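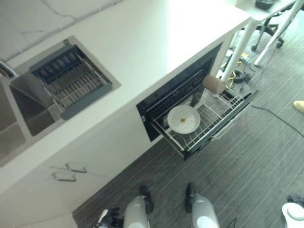

Minutes, Kitchen and Facilities Working Group
Wiranard, Manville office
9 January 2019

Chair: Marites Sarmiento
Present: office services, the test team, reception, two people from Catacutan (our cleaning contractor), and a visitor from the Usell site
Minutes taken by: reception

1. Minutes of the last meeting

Agreed, with one fix. The October figure for staff hours spent on kitchen duty should have read 90, and the corrected copy is on the shared drive.

2. The dishwasher trial

This took up most of the meeting, and happily so! The test team reported on the robot's first full period of dishwasher work in the practice kitchen. The log now holds 735 attempts at moving a plate, counting both loading and unloading. Of those, 337 were completed with no help from a person. The rest needed a hand at some point, anything from a nudge to the rack to a full restart.

Marites said she was thrilled with this. She reminded everyone that when the trial was first proposed, most of us doubted it would get past opening the door. The test team were pleased too but asked that the number be passed along as it is, with no rounding up, and that people hear about the failures along with the good runs. Agreed.

Plates are going best. Bowls are coming along, mugs are hit and miss, and flatware has not been tried. The robot still has trouble telling a clean plate from one that only needs a scrape. Catacutan's staff offered to write down how they decide this themselves, which got a very warm response from the test team — it's the sort of thing that lives in people's hands and never gets on paper.

There was a good talk about the bottom rack. It has to be pulled all the way out before the robot starts, and it sometimes rolls back a little when touched. Catacutan's lead said the same thing annoys her in the kitchen upstairs and showed how she holds it with her knee. The test team want her to come and show them at the machine itself.

Action: test team to set up a session with Catacutan at the practice kitchen.
Action: test team to add a column to the log for the kind of help given.

3. What changes for the cleaning staff

Catacutan asked directly whether hours will be cut. Marites said no hours are being cut under the present contract, and that she had this in writing from management and would send it around. She could not promise anything past the end of the contract and didn't want to pretend she could. Catacutan thanked her for saying so and asked that the subject stay on the agenda at every meeting. Agreed.

If the trial keeps going well, the evening shift would spend less time on dishes and more on the meeting rooms and the windows, which have been waiting for ages. Two of the evening crew have said they'd like that. One would rather keep the dishes, as it's the only part of the shift she gets to do sitting near other people, and the group felt this should be taken seriously when the rota is drawn up.

Pay came up as well. Anyone who teaches the test team how a job is done should be paid for the time at their normal rate, including the travel between floors and the waiting around. Nobody spoke against it. Marites will put it to management.

Action: Marites to circulate the letter on hours.
Action: Marites to ask management about paid teaching time.

4. What changes for everybody else

Reception raised scraping. People have been leaving more food on their plates in the main kitchen and saying "the robot will get it." The robot isn't in the main kitchen, and it wouldn't get it if it were. A friendly note will go up by the sink.

There was a question about whether staff may come in and watch. Yes, and please do — the test team love visitors. Come in by the side door, stay on the desk side of the room, and let the operator know you're there before walking up to the counter.

Action: reception to write the note.

5. Floor and cables

Cables on the carpet need to be kept clear of the walking route. The test team asked for floor covers, and office services have some left over from the move. The carpet by the dishwasher should also be checked now and then for drips.

Action: office services to bring the covers down.

6. Visitor from Usell

Our visitor said Usell has a much smaller kitchen and a lot of interest in what we're doing. Their cleaners would like to talk to ours before anything is decided there. Everyone thought this was a great idea, and Catacutan's lead offered to make the first call.

Action: Catacutan to call Usell.

7. Any other business

The upstairs kettle is leaking again. Office services have a new one on order.

Next meeting: same room, date to be sent by email. The item on hours goes first.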